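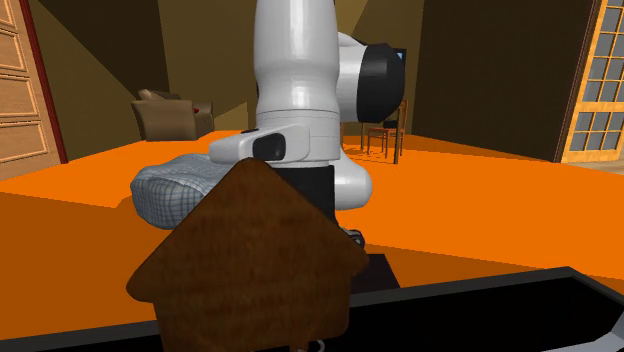

Vacancies > Robotics and Simulation
Reading time: 5 min

Cell keeper for a simulated robot arm (fixed term, 30 hours a week)

Deretti is looking for one person to set up, look after and repair a single simulated robot cell. We have advertised this job before under a grander title and received a great many applications from people who wanted to talk about the future of the home. We would like to hear from people who check whether a joint limit has been typed in correctly.

The cell is one arm in one furnished room, all of it computer-rendered. There is an orange floor, a television on a black metal shelving unit, an armchair, a cushion and a few smaller objects that the arm has to get hold of. It goes by the name of Firalora, which was chosen before any of the present team arrived. The team is small: Vinzenz Holzer writes the control code, Regula Marti runs the tests and Chukwuemeka Ajayi keeps the servers going. Looking after the cell itself has so far been shared between the three of them, with the results you would expect.

Why a simulation needs looking after

We are often told that a simulated arm can't wear out. Fine, it has no grease and no cables. It has plenty of other ways of going wrong. Someone updates the physics engine and the fingers start sinking into whatever they grip. Someone tidies a folder and an object comes back with its mass in grams where the solver wanted kilograms. The base of the arm gets shifted a little to make one task easier, and two weeks later a different task fails and the code is blamed for it.

In November we lost most of a month to a contact setting on the shelf top. Every grasp near the television had been scored as good. When Regula went through the recordings of 498 runs by hand, 167 of them showed the object sliding in the fingers by more than we allow. The scoring script was perfectly happy with all of them. We have been suspicious of green ticks ever since and would like you to be the same.

What you will do

Your first job each morning is the home position check. You load the room, send the arm home, and compare the reported joint angles with the reference sheet. If they differ you stop and find out why before anyone starts a batch. It takes ten minutes on a good day and we don't want it automated yet – the last automatic version compared the sheet with itself.

After that the work varies. You will:

- keep the collision shapes of the furniture matched to what is drawn, especially thin things such as shelf bars and rings
- set friction and mass for every object the arm picks up, and write down where the number came from
- reset the cell after a failed run and keep the failed run (please don't delete it, however ugly)
- check the finger opening against the object before each new task is released
- repair scenes that load with parts missing or shifted
- keep the change log, by hand, in whole sentences

The narrow wooden pieces are the worst. They look easy to pick up and they aren't, as the fingers have little to close on and anything hanging underneath swings about and upsets the solver.
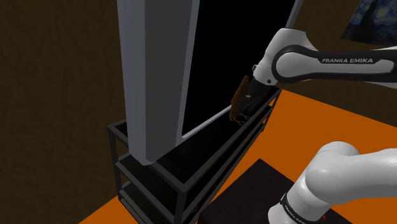 Work close to the television stand takes up more time than all the rest together. The wrist has to come in past the screen, and a planner left to itself will quite happily choose a route that clears the casing by a hair. You will be expected to set the safety margin there and defend it when Vinzenz asks for it to be smaller. He will ask. He has good reasons some of the time.

Lighting also falls to you. A black gripper in front of a black screen over a black shelf is a poor thing to judge a grasp by, and we have argued for months over whether to brighten the room or leave it alone. The present answer is to leave it alone and to rely on contact data. If you can show us that this is wrong, with runs to back it up, we'll change it.

What we need from you

You should have looked after a machine before, real or simulated, and be able to tell us about a fault you found that other people had given up on. A milling machine counts. So does a bottling line. We would sooner teach a patient fitter to use our simulator than teach a clever graduate to write things down, though we have met graduates who could do both.

You need enough Python to read somebody else's script and say what it does. You need to be comfortable with coordinate frames, by which we mean that you have got one wrong, suffered for it, and now draw a sketch first. A degree is not required. Certificates from short online courses won't count for or against you.

What we can't promise

We don't know whether what works in this room will work on a real arm in a real one. Some of our partners say that it will. Bachmann, who pay for part of the post, have asked for a comparison, and you would help to prepare the cell for it. We have set aside 200 runs for that and have agreed to publish the failures along with the rest. If you need to believe that household robots are just about to arrive, you may find us tiring company.

The post is for one year. An extension depends on money that we haven't got yet. The office is in Ulmont, on the second floor, with a lift that works on most days. Two days a week from home are possible once you have done the morning check alone for a month. Pay follows the Deretti technical scale, grade and steps on request, and we will tell you the figure before the interview so that you can decide whether to bother.

How to apply

Send a page on yourself and a page on a fault you traced: what you saw first, what you wrongly suspected, and how you proved the real cause. No covering letter. Please don't send a video.

Applications go to Notburga Prantl in the personnel office. Questions on the work itself go to Aled James, who will be your line manager and can be reached by telephone before 10 am. Those invited will spend an hour with the cell, which we will have broken in two places beforehand, and half an hour talking about it afterwards. We pay travel costs.

Related vacancies and notices
- Test assistant, grasp scoring (part time)
- Server technician, evening cover
- Change log rules for the Firalora cell, revised
- Notes on shelf contact settings after the November runs
- Working at our Ulmont office: lift, bicycles, canteen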